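From my kitchen: one blue plate at a time

Happy new year, everybody! I promised in the last newsletter that I'd finally deal with the dishes, and I've gotten as far as the plates, so let's call that a start.

Some of you know I grew up with a big mixed stack in the cupboard (flowers, gold rims, a couple from the Flultside church sale) and I carried that habit right into my own house. When I pulled everything out after the holidays I had more than 50 plates for a household of two. Two! Marijke Verhoeven came over with boxes and a good deal of patience, and we got it down to a shelf and a half.

What stayed, mostly, is light blue. I've come around to a plain round plate with a bit of a raised rim, pale on the outside and a little darker in the well. It does wonders on a white table — no cloth, no placemat, just the plate.

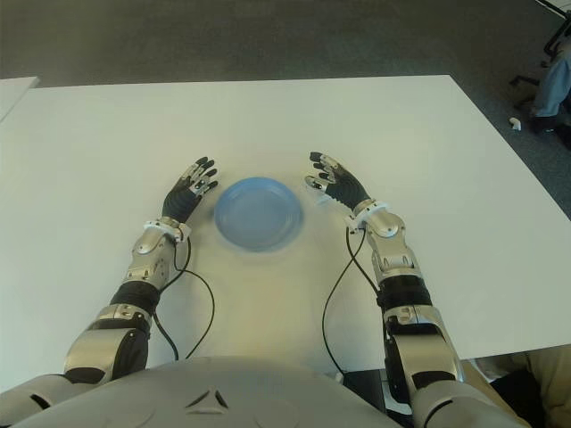
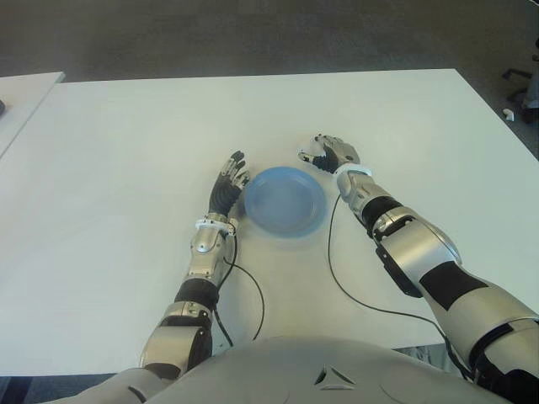 Light blue on white, with the darker blue in the middle of the plate.

I tried a few suppers on that color and I'm sold. Scrambled eggs look sunny, beets look downright dramatic, and even my lentils (sorry, Mervin, I know how you feel about lentils) came off pretty well. The one thing I wouldn't bother with is mashed potatoes and chicken. Too pale all around, so throw some parsley on it or a spoonful of peas.

The rim matters more than I expected, too. Anything with gravy stays where you put it, and you can carry it to the couch without watching your sleeve the whole way.

Next month it's the mugs, and I'm already nervous. If anyone in Orkalville wants seven dinner plates with gold rims, write me back before Liette Li gets them — she has first dibs on the flowered ones and she's eyeing the rest!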